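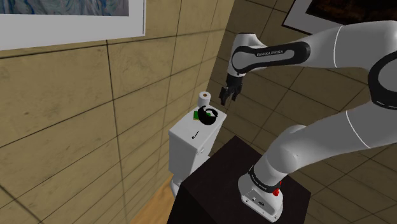
Image: Trostex simulation team. Bathroom scene, Franka Emika arm.

Remote Operators for Robot Demonstrations (part-time)
Trostex, Nemville office

Trostex is looking for operators to teach simulated robot arms household tasks by remote control. You will sit at a desk with a hand controller and a screen, steer the arm through a task, and save each good run as a demonstration. The work belongs to Betancur, our project on tidying small rooms, and starts in June.

The current set takes place in a bathroom. The arm stands on a dark pedestal next to the toilet, and the items to be handled are on the tank lid, including a roll of toilet paper. Other rooms will follow later in the project.

What you will do
Read a short task card, such as "pick up the paper roll," and carry it out with the controller
Repeat each task from different starting positions
Mark each run as good, failed or unsure – failed runs are kept too, so please don't delete them
Write a line or two when a task card is unclear or an object behaves oddly
Redo runs that the reviewer sends back

The full set has 207 task cards. Operators work through them in batches, and you will not be expected to finish them all.

What we ask for
You are 18 or older and can come to the Nemville office
You can use both hands comfortably for a full session
You can read and write simple English
You are patient with slow, repeated work

No background in robotics or programming is needed. Experience with video games, cranes, sewing machines or similar equipment is useful but not required. If you get motion sick from looking at a moving 3D view, tell us before the trial and we will set up a fixed view for you.

Hours and pay
Sessions last 2 hours, with a break in the middle. Most operators do three or four a week, mornings or afternoons. The contract runs for 14 weeks and may be extended. Pay is hourly, and training is paid at the same rate. Controllers are supplied by Brulteck and stay in the office.

How to apply
Use the form on the Trostex jobs page and choose "Betancur operator." Tell us which times suit you and whether you are left- or right-handed. A résumé is optional. We will invite suitable applicants to a paid trial of 30 minutes at the controller.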